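**Counter culture at Clelturmont**

The shared kitchen has had its marble counter since February, and residents remain divided on whether anyone is allowed to put things on it. The old top took 2,530 signatures' worth of knife marks and never complained. The new one, with its brown-gold veins wandering about like a river that missed its turn, has already inspired three separate notes on the subject of lemons.

For now the ruling is that dry boxes may stay out, jars get a coaster, and curry gets supervised.

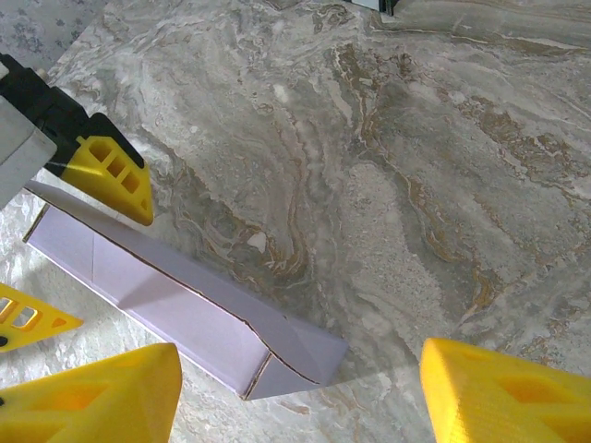 Halima Balogun wrote in to say that two coasters for the whole floor is not a policy, it's a dare, and that she would like hers back.

Fair enough. More coasters are on order from Herrera - cork, plain, no slogans. Until they arrive, please use a folded dish towel, and leave the vinegar by the sink.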